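Print
E-mail

Car-share news, September

Hello all! We've got 65 members now, which I still can't quite believe (we started with seven and a borrowed driveway in Adness). Muthu Marar has redone the booking page, so do have a play with it before you ring me. 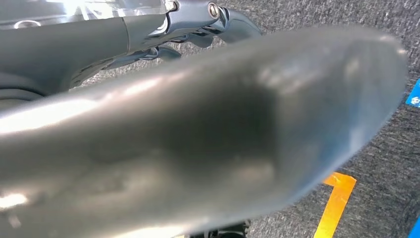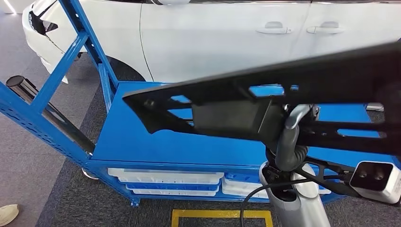
Fees stay at £63 a quarter. I did the sums twice, and even with the new insurance we can manage it until spring! If you're on the Lobo Road side, please leave the keys in the lockbox by 9pm, and do bring your fuel receipts along to the next get-together.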